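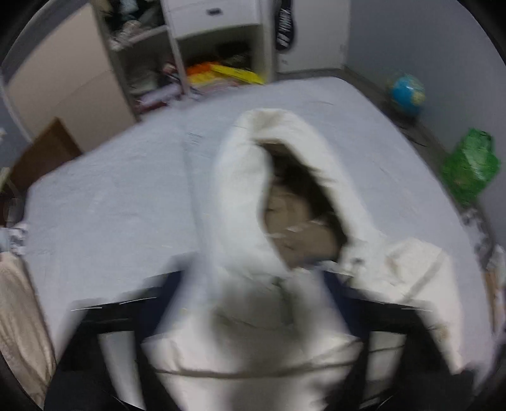 5 min read

Bench Technician, Hand-Held Grippers
Pevetti, Risholm workshop
Full time, 40 hours a week, on site
Apply by April 23, 2023

We need someone to look after the Lubis, our hand-held gripper with a wide-angle camera on it. People carry it through ordinary rooms and do ordinary jobs with it, and the recordings are used to teach an arm to do the same jobs. You may have read that this kind of work is going to put a robot in every bedroom by next November. We have read that too. We would settle for a trigger that closes both fingers at the same time.

The post is a repair and setup job. If you are hoping to train models, this is the wrong ad, and Cluvdale, the team we supply, does its own hiring. If you like finding out why a thing that worked yesterday reads two millimeters open today, keep going.

What the machine is like to live with

The Lubis is a trigger handle, two soft fingers on a sliding rail, a fisheye camera and a battery that the sales sheet is very fond of. The sales sheet says one charge lasts a shift. Ours don't, and part of your week will be logging which batteries are fading and pulling them before they quit in the middle of a session.

The camera sees a great deal. Point it at somebody in a chair and you also get the bed behind them, the shelves past the bed and a globe on the floor by the wall, all of it bowed, with dark corners around the lot. That bending is expected. What we care about is whether it is the same bending as last time. When a camera has been knocked in its mount, the footage still looks fine to most people, and that has cost us more than any broken part. You will learn to check the mount first and trust your eye second.

Blur is the other regular argument. In the same picture a hand up by the face is smeared into streaks while the globe holds up fairly well. Some people will want to blame the lens for that kind of thing, and some will want to order new cameras. Your job is to look at the exposure setting before anybody spends money. Sometimes it will be the lens. We'd like to see the test shots.

What you will do

Run the setup check on every unit that leaves the bench: mount screws, finger alignment, rail travel, camera calibration, clock sync between the camera and the trigger sensor. It takes 15 minutes when done properly. We have been shown ways to do it faster and didn't like the results.

Strip, clean and rebuild the finger rail. The rails collect lint and hair. Dry cloth and a brush, no oil. Somebody before you used oil, and we are still finding it.

Replace finger pads and re-zero the opening width afterward. The pads are sold as good for thousands of grasps. Go by the wear line.

Recalibrate any camera that has been dropped, sent out for service or "just tightened a little." Keep the old calibration file with its date. Do not overwrite it, even if the new one looks better.

Keep the repair log. There are 173 entries in it so far, and a good many of them say "fixed." Please write down what was wrong.

Review short clips from each returned unit for drift, dropped images, haze on the lens and a trigger signal that lags behind the fingers. These clips come from people's homes. You will see beds, laundry and whoever happens to be sitting there, and you will treat all of it as private. Clips stay on the workshop machine.

Answer calls from the people using the units. Most of them will tell you that nothing happened to it.

What we are looking for

Experience repairing small mechanical or electronic equipment. Cameras, printers, sewing machines, lab instruments and bicycles with electronic shifting would all count with us. We have no particular faith in certificates, though you are welcome to list them.

Steady hands with small screws, and the habit of putting them in a tray.

Enough comfort with a command line to run a calibration script and read what it prints, including the warnings. Being able to edit the script is a plus. We would ask you to tell us when you have.

Clear written English. The log is read by people who weren't in the room.

A willingness to say "I don't know yet." We have had confident technicians. The rebuild rate went up.

What you can skip

A passion for robotics. You don't need to believe in the product. You don't need to have an opinion on when machines will fold the world's shirts. A cover letter about the future will be read politely and then put under the part about what you have fixed.

The trial

Short-listed applicants come to Risholm for a paid bench trial of 60 minutes. You get a unit with a fault in it, a set of drivers, the calibration board and our setup sheet, which has at least one step we suspect is wrong. You don't have to finish. We want to see what order you check things in and what you write down. Ask questions if you have them.

The first weeks

You start on the cleaning and the rails, then move to calibration once your results agree with ours on the same unit, done on different days. After that the bench is yours, and so is the setup sheet. Change it if you can show why.

The workshop is one room on the ground floor with good light and a poor radiator. There is some lifting of shipping cases. Hours are regular. We have been asked whether there is a path to management, and the plain answer is that the workshop is small and we can't see one from here.

How to apply

Send a resume and one page on a repair that went badly: what you thought the fault was, what it was in the end and how long you were wrong. Drawings or photos of the part are fine. Address it to Malte Reuter, Workshop Lead, Pevetti, Risholm, with "Lubis bench" in the subject line. He reads all of them and will reply either way.

No recruiters. We have a list of the ones who wrote last time.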